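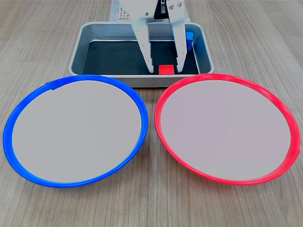

Fewer things on the table

I've been trying to cook from the cupboard all through December, and I've got a bit obsessed with lentils. Soledad Valcárcel gave me her recipe years ago (two onions, far more garlic than you'd think, a splash of vinegar right at the end) and I'd only ever made it for guests. What a waste! Now a big pot does me three lunches and I still look forward to the third.

The freezer has been a revelation too – I found soup in there with no label, plus 602 grams of blackberries from the lane behind Arnano. Those went into a crumble with oats and the last of the brown sugar. My shopping came to roughly 70 pounds less than in November, and that's with decent cheese.

Next up is chickpeas. I've never got them properly soft, so if you have a method, tell me. Bicarb or no bicarb?

Last updated: December

We use cookies to remember your settings. OK

Contact | © Rellano Kitchen Notes | Back to top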